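Nesitstead Home Apnea Monitor
Set-up Guide for Parents and Caregivers
Section 3: Preparing the Monitor for the First Night at Home

Please read this section completely before you connect the monitor to your baby. The nurse who discharged you has shown you the steps in the hospital, but many parents are tired on that day and forget a part of it. Keep this guide near the crib.

3.1 What must be in the bag

The monitor unit, with its power adapter
The soft chest belt (size for newborn, and one size larger)
Two reusable sensor pads and their lead wires
The patient cable
The parent diary
The card with the phone numbers of your care team

If something is missing, do not replace it with a part from another monitor. Call the Tamgate equipment desk at extension 3389 and they will send the correct part.

3.2 Choosing the place

1. Choose a hard, flat surface beside the crib. A night table or a low dresser is good. Do not put the monitor inside the crib, on a bed or on a carpet.
2. Leave free space behind the unit. The alarm speaker is on the back side, and a wall or curtain that touches it makes the alarm weaker.
3. Keep the monitor away from the humidifier, and away from cell phones while they are charging.
4. Plug the adapter directly into the wall. Do not use an outlet which is controlled by a light switch.
5. Check that you can hear the alarm from every room where you will be at night, with the doors closed as you usually close them. To sound the alarm, hold the TEST button until the light becomes red.

CAUTION: The lead wires and the patient cable can go around the neck of the baby. Always bring them out at the bottom of the clothing, near the feet, and never through the collar.
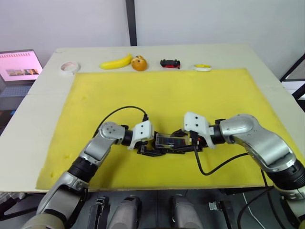 3.3 Putting on the belt

1. Wash your hands. The skin of the baby must be clean and dry, without oil, lotion or powder.
2. Lay the open belt flat on the changing surface and lay the baby on it, with the back in the middle of the belt.
3. Place one sensor pad on each side of the chest, on the line which goes down from the middle of the armpit, two adult fingers below the armpit.
4. The white lead goes to the right side of the baby and the black lead to the left side. Please notice that it is the baby's right, not yours.
5. Close the belt. You should be able to put two fingers under it, but it should not slide when the baby moves.
6. Connect the leads to the patient cable, and only then turn the monitor on.

Note: A premature baby can have very thin skin. Look under the pads at each diaper change. A light pink mark that goes away is normal. If the skin is open or stays red, take off the belt, stay beside the baby, and call the nurse.

3.4 Checking the signals

After you turn it on, the monitor makes its own test and gives one short sound. Wait until the two green lights, HEART and BREATH, blink regularly. If one of them stays yellow, it is usually a loose pad - tighten the belt a little and wait again.

The alarm limits were set before you left the hospital, according to the order of your neonatologist. You can read them in the menu, but you cannot change them. If the screen shows code 561, the limits were not saved. Do not use the monitor in this condition. Call us immediately, also at night, and watch the baby directly until you have instructions.

3.5 When the alarm sounds

1. Look at the baby first, and at the monitor after.
2. If the baby is breathing and the color is good, check the pads and the leads.
3. If the baby is not breathing, or is pale or blue, touch the baby gently and call the name. Do not shake the baby.
4. If there is no response, start CPR as you were taught, and have someone call 911. If you are alone, follow the order you learned in your class.
5. When all is calm again, write the time and what you saw in the diary.

The memory keeps the last 50 events. Brisa Beltrán, RN, will read them at your first home visit, so please do not press CLEAR before she comes. Bring the diary also to your follow-up appointment.

Bathing, car travel and battery use are explained in Section 4.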